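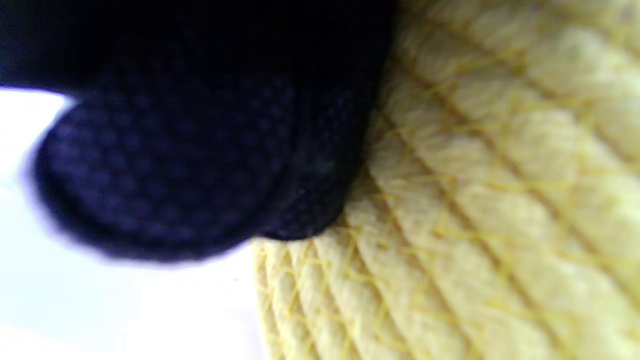 Coiled Rope Baskets: Questions We Get A Lot

What are they made of?
Cotton rope, stitched to itself in a spiral until somebody at the sewing machine decides it is a basket. There is no frame inside and no glue. The pale yellow is called Swanson, after the paint on Skye's old kitchen door, and she would like it known that it is not "cream."

What sizes do you have?
Three. The small one holds keys, the medium one holds bread, and the large one holds whatever you were going to deal with over the weekend. The large takes 109 feet of rope and the medium takes a good deal less.

Mine arrived flat. Is it broken?
No. We press them down to fit the box. Put a fist inside, push the wall outward and work your way around, turning the basket as you go. If it still leans, steam it lightly from the inside and leave a few heavy books in it overnight.

Why does the website say to wear gloves?
Only for reshaping, and only if you have rough hands or rings. A snagged stitch can travel a surprising distance. Thin knit gloves are fine. Oven mitts are not, although Malcolm Ackroyd has tried.

Can I wash it?
Cold water, mild soap, by hand. Reshape it while damp and dry it away from the radiator. The washing machine will return it to you as a hat.

It's a little fuzzy. Will that stop?
Cotton rope has some fuzz on it and always will. A lint roller helps with the loose stuff. Please don't use a razor – we have seen the results, and we can't restitch them.

How much weight will it take?
The medium is happy with 270 ounces of potatoes, which is the heaviest thing we had around when we tested it. The handles are for carrying it across a room. They are not for carrying it up a ladder.

Can I get it in another color?
Swanson, charcoal and a rust red. The green is gone until February, when Rory Baird gets his next batch of dye. Asking him sooner makes it later.

Will my cat sleep in it?
Yes. You may want to order two.

How do returns work?
You have 30 days if it's unused. Cat hair counts as use. Email Innes Moffat with your order number and he'll send a label, normally by the next working day. We pay return shipping on anything that was our fault, and you pay on anything that wasn't.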